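Home Diary Walks Allotment Older entries About Contact

Sunday, late

Got back from Wullcombe just after four. The bus was on time going out and 25 minutes down coming back, on account of the temporary lights at Sarngate, where they are still digging up the same bit of road they were digging up in the spring. I sat upstairs. The heating was on full and all the windows had steamed up, so I saw very little of the way home.

I had gone over for the sea wall walk, which I try to do once before the clocks change and had left almost too late this year. The tide table in the kitchen said low water at ten past eleven and I got down to the slipway at eleven. The wind was from the west and not strong. I walked out as far as the second groyne, then up the steps and along the top to the old coastguard cottages. Two of the cottages have new windows. The end one has a skip outside with a bath in it.

The path beyond the cottages has gone. I had read about it in the paper but not taken it in. There is a fence across and a yellow notice, and the diversion takes you inland along the field edge for 400 yards before you get back to the cliff. The field had been ploughed and the edge was very soft. I had the right boots on, luckily, but a couple coming the other way had a pushchair and were carrying it between them. We said good morning and I told them it got better after the stile, which it did.

I ate my sandwiches on the bench above the cove. Cheese and the last of the green tomato chutney. That is the third jar gone already and I only made six, so I should be more careful with it or make another batch. There are still tomatoes on the windowsill that are not going to turn. I will weigh them tomorrow.

Birds: oystercatchers on the rocks, a good many turnstones, one curlew, a cormorant drying off on the post. Some very small brown waders a long way out that I could not get the glasses on. I thought I heard a chough but it was a jackdaw.

After lunch I went up into the town and looked in at the bookshop, which has moved across the street to where the shoe repairer used to be. It is smaller but drier. I bought a paperback on hedge plants for £2 and a novel by a Romanian writer, Furtună, who I had never heard of. I read the first chapter on the bus. It is about a man who inherits a mill and does not want it. So far nothing has happened except a long meal, but I liked the meal. The translator has put a note at the back about the different words for kinds of dumpling.

Home, boots off in the porch, kettle on. Sat down for what I meant to be ten minutes.
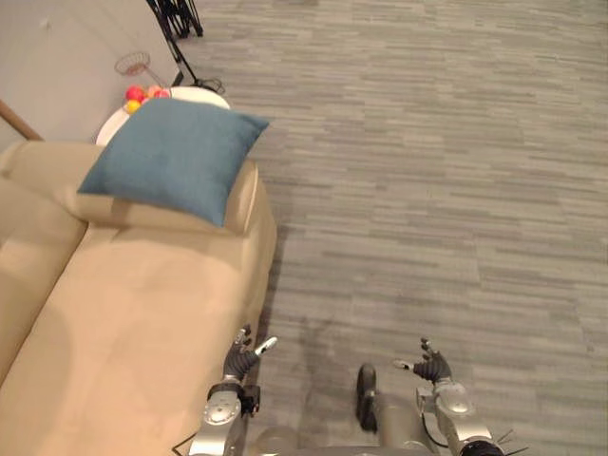
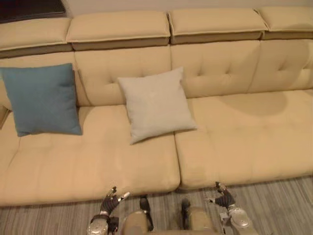
Soup for supper. It was leek and potato from the freezer, dated last December, and it had gone a bit grainy but was all right with pepper. I finished the loaf with it. I need to start another tonight if there is to be any bread for the morning, and I have just got up and done that, so it is in the bowl with a plate on top.

My left knee is sore. It was fine on the flat and fine going up, and it started on the steps down to the bus station. I did the stretches from the sheet, holding on to the worktop. I am supposed to do them every day and I have done them perhaps twice this week. If I am going to walk to Stitstead next month it will have to be better than this, as there is no bus back after three and the last part is all downhill.

I got the map out to look at the Stitstead route again. The short way goes along the road from the garage and I do not want to do that, the verge is very narrow and people drive fast there. The other way is by the reservoir and over the top. Last time I went over the top I lost the path at the plantation and came out by the wrong farm, where there was a dog. They have felled some of the plantation now so it may be easier to see. Spot height is given as 226 metres on the new map and is missing altogether from my old one, though the old one shows the well, and the new one does not. I shall take both.

Rain on and off since six. The gutter over the back door is dripping at the joint again. I put sealant on it in August and it has come away. I think the whole length wants replacing, it must be as old as the extension, and I will ring round for a price. I put the bucket under it for now so that the step does not go green.

On the allotment side, nothing done today, obviously. Yesterday I planted the garlic, two rows, and put the netting back over the kale where the pigeons had got in at the corner. The onion sets are still in their paper bag in the shed. The packet says some 80 to a bag, which is more than I have room for, so I will put the rest in the bed at home where the beans were. The beans have to come out first. I have been leaving them for the seed but the pods are starting to go black in the wet and I had better pick what is there and dry it on a tray.

Wrote two letters and could not find a stamp for either. There used to be a book of them in the drawer with the string. I found a torch, the spare key for the shed and the instructions for the old cooker, which I threw away.

Listened to the second half of the concert on the radio. It was a string quartet I did not know and I missed what it was called because the telephone rang, and then it was a recorded message about loft insulation. The slow part was very good. I will look it up.

Things for tomorrow: stamps, gutter, weigh tomatoes, more yeast, take the library book back as it was due on Friday. Put the bins out, green one this week. Ask at the chemist about a support for the knee.

Read another chapter of the mill book in bed. He has gone to see the mill. It has no roof.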